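OK, robot thread, because I keep promising one and then going back to the workbench instead. Grab a coffee, I'm going to ramble.

1/ The build is called Rultodero (don't ask, Ewan Nisbet named it and by then it was on all the wiring labels). Two arms, one head camera, and a single goal in life: deal with my laundry. Hang a shirt, take it off the hanger, fold it, put it on the pile. I'm on the take-it-off-the-hanger part and I am having the best time.

2/ For anyone new: I started in the shared shop at Pullar last March, with one arm and a bench clamp. It could pick up a sponge. I was so proud of that sponge!!

3/ The two sides don't match, and I like it that way. Right arm gets a plain gripper, two jaws, strong pinch. Left gets the hand with fingers. Gripper is for holding on. Fingers are for fiddly stuff like finding a cuff. Every time I've tried to make one of them do both jobs I've lost a weekend.

4/ Radu Voicu asked why I don't just buy a second gripper and be done. Fair! It would be cheaper to keep running, too. But a sleeve that's folded back on itself is so much easier to sort out with a finger you can slide inside. Well, easier for me. The robot and I are still talking about it.

5/ Cloth is HARD, by the way. A mug is the same mug from every side. A shirt is a different shape each time you touch it. My first version of the grasp code looked for "the shoulder" and cheerfully grabbed collar, armpit, hanger, and once the curtain.

6/ What helped was slowing way down. The gripper now comes in from the side, stops 6 centimeters short, takes another look, and then closes. That second look fixed more than all my clever stuff put together. Thank you Ghazala Jadoon for telling me to try it, and for telling me again when I ignored you.

7/ Jaw pads: went through a whole drawer of these. Bare plastic slides right off anything shiny. The sticky rubber ones hold great and then won't let go, so the shirt gets flung. I've settled on thin silicone with shallow grooves, cut from a baking mat. Two bucks of mat, still have most of it.

8/ Numbers, since Ruba Darwish always wants numbers. Last batch in the shop was 37 tries on cotton T-shirts. 19 clean grabs at the shoulder on the first go. Yes that's barely over half. It was way worse in the winter and I did a little dance.

9/ Then I moved from the shop to a bedroom, and oh boy. Different light, blinds, a bed in the way, a clothes rack with bars going everywhere. Chrome is mean to depth cameras. The arm kept thinking there was a hole in the world where the rail was. I ended up telling the planner where the rack is by hand and letting it look for the cloth only. Not elegant, works fine, moving on.

10/ Also moved up from cotton to the slippery stuff, sports-shirt type fabric. Everything I knew about squeeze force went out the window. Too light and it slips, too hard and it drags the whole hanger along the bar.

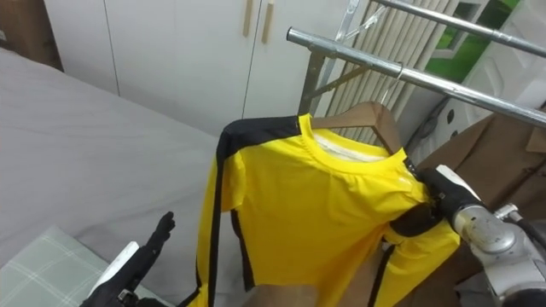
Right gripper on the shoulder of the yellow shirt, left hand standing by. Look at that pinch!

11/ I love this moment so much. The sleeve is pulled out away from the body, so there's a nice clear line for the left hand to go after next. Black stripes on yellow are a gift for the vision side too, the edges just pop. I may have to dress exclusively like a bumblebee from now on.

12/ Next job is getting both sides to move together. At the moment they take turns like very polite people at a door. Unhooking a hanger needs one side to steady the shirt while the other lifts, and my timing code is a pile of sleeps and hope.

13/ After that, wrist cable. It runs along the top of the arm and I want it tucked in before it catches on something. Modupe Lawal has a braided sleeve design she's going to show me, and if it's good I'll post the lengths and where to clip it.

14/ A few of you asked for the code. Yes! It's a mess, give me time to take out the swear words and the hardcoded rack. The pad template is ready now, so reply if you want it and tell me your jaw width.

15/ And if you've gotten a robot to do buttons, ANY buttons, please come talk to me. I have so many questions and a closet full of flannel.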